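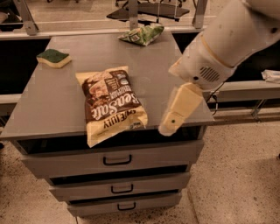
What do you do about the top of a metal cabinet that collects everybody's stuff?

Clear it completely once a day at a fixed time, and give the two or three things that keep landing on it a place to live inside the cabinet. If the sponge has no home it will live on top forever, and a sponge attracts snacks.

inkjar38
Posted Wednesday

OP back. Thanks for the quick reply, although I was hoping for something with less discipline in it. Our gray cabinet is at a perfect height for putting things down, and that's its whole problem. Currently on display: a snack bag, a green and yellow sponge, and a crumpled green packet at the back that has been claimed by no one. There is a trash can. I have introduced people to it.

The cabinet is supposed to be a work surface. You're supposed to be able to set down a box of paper and cut it open without first moving someone's lunch.

dull_scissors
Posted Wednesday

Sponge on a flat metal top is how you get a rust ring. Ask me about our old file cabinet. Get it off there before you worry about the wrappers.

inkjar38

Ours is painted, if that helps.

dull_scissors

So was ours.

Gert Ngubane

I disagree with the daily clearing. I ran a shared supply room for a long time and if one person clears the surface every day, that person has a new job and everyone else has a maid. Leave it. Let it get bad enough that somebody else cracks.

marrowfat

Gert, how long did it take before somebody else cracked?

Gert Ngubane

I left in March and it was going well.

marrowfat

Noted.

My vote is for a tray. Any stuff on the tray is allowed, any stuff off the tray goes in the trash at five. We got a Wemimell one, dark blue, came with a rubber mat for the bottom. People will respect the edge of a tray in a way they will never respect a sign.

tbone_pickle

A tray is just a smaller cabinet top. You'll have the same wrappers with a border.

marrowfat

Yes, and the rest of the cabinet top will be clear, so I can cut my box open.

Oratile Fourie

Can we separate the items here? A snack bag and a sponge aren't the same problem. The sponge is a tool that somebody uses and doesn't put back. Stick a wire holder on the side of the cabinet (magnets work if it's steel, try a fridge magnet first) and it's done. Mine is an Indura, it has held a wet sponge for over a year and has fallen off twice, both times when the door was slammed.

The snack bag is either food or trash and the trouble is you can't tell which from across the room. Pick it up. If it weighs something, it goes in a drawer with a clip on it. If it doesn't, trash. The little green packet I would throw out without holding a hearing.

dull_scissors

I once threw out a crumpled packet that had somebody's good pen refills in it. Look inside first.

Oratile Fourie

Fine, a very short hearing.

inkjar38

The magnet sticks! I tried the side and the top drawer front. The side is better, the drawer has a bit of a rattle to it already.

What do people use to clean the top itself? There's a greasy patch near the front where the chips tend to go. I've been using plain dish soap and it leaves streaks.

tbone_pickle

You've got too much soap. One drop in a bowl of warm water, wipe, then wipe again with a clean damp cloth, then a dry one. Use the soft yellow side of the sponge if you're using that sponge. The green side will dull the paint and you'll be looking at the swirls until you retire.

marrowfat

Cirnodine spray works on ours. Smells like a swimming pool for ten minutes.

Gert Ngubane

If you make it too nice they'll only put more things on it.

Oratile Fourie

Gert, what would you accept as a solution?

Gert Ngubane

A sloped top. I'm serious. I glued a wedge of board to the top of ours once, steep enough that a coffee cup wouldn't stay on it. Very tidy for a while.

tbone_pickle

And where did the coffee cups go?

Gert Ngubane

The printer.

inkjar38

I need to cut boxes on it so I can't slope it, but I admire the spirit. Going with the magnetic holder for the sponge and a clip in the top drawer for open bags. No tray yet. I may come around on the tray.

marrowfat

You will.

dull_scissors

Put the drawer label on the outside and make it big. Ours says SNACKS in marker and it's the only label in the building people have read.

Zulu_k

Does the drawer not get mice? Asking because ours did, clip and all. We went to a tin with a tight lid after that.

inkjar38

I had not been thinking about mice. Thank you for that. Tin it is, then. Any size you'd recommend?

Zulu_k

Cookie tin. Take it home and wash it now and then.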